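Kekana extends moisture testing service for stored maize to smaller growers

Zerkorstead, November – Kekana, the grain testing laboratory, has opened its moisture and storage testing service to growers with fewer than 189 hectares of maize. The service was previously sold only to merchants and to farms with their own drying plant.

Samples are accepted as whole cobs or as shelled grain. Each sample is weighed on arrival, dried in a ventilated oven and weighed again. The moisture figure is reported on a wet basis to one decimal place. Growers who ask for the full storage report also receive results for broken grain, foreign matter, bulk density and visible mould.

The extension follows a trial over the last two harvests, in which the laboratory handled 3,961 samples. Of these, 1,983 came from holdings that had not used a laboratory before and had relied on hand-held meters. Kekana compared the meter readings supplied by growers with its own oven results. Agreement was good in dry grain and poorer in grain harvested wet, where the meters tended to read low.

"A hand-held meter is a useful tool if it is checked against a known sample at the start of the season," said Remedios Aguirre, head of testing at Kekana. "Many of the meters in the trial had not been checked since they were bought. An error of one or two points matters when a grower is deciding how long to run the dryer." 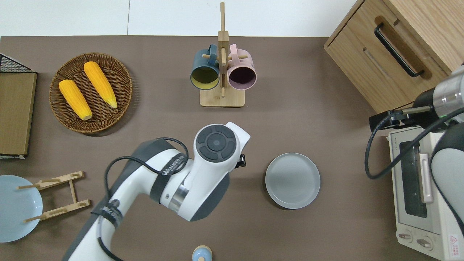 Growers sending whole cobs should take them from at least nine places in the field, avoiding headlands and lodged areas. Husks should be removed and the cobs placed in a sealed bag on the day of picking. Shelled grain should be drawn from several depths in the store with a sampling spear and mixed before bagging. Samples left open overnight will be tested, but the moisture figure will be marked as indicative only.

Results are sent by email by 4 pm on the second working day after receipt. They are also available through Starier, the record-keeping software used by Kekana's existing customers. Growers who do not use Starier can download their results as a spreadsheet.

The laboratory has fitted a second drying oven, supplied by Inov, to handle the additional work. Tin-yau Chou, operations manager, said the oven had been run alongside the existing unit throughout the autumn before being put into routine use.

"We ran split samples through both ovens and adjusted the airflow on the new one until the results matched," said Chou. "Customers will not see a difference in their figures between one oven and the other."

Prices are unchanged for existing customers. Growers joining under the extended service pay per sample, with no annual fee and no minimum order. Sample bags and labels are supplied on request.

Notes to editors

Kekana tests cereals, maize and pulses from its laboratory in Zerkorstead. A summary of the trial method is available from the press office.

Press contact: Stanisława Ostrowski, Kekana press office, Zerkorstead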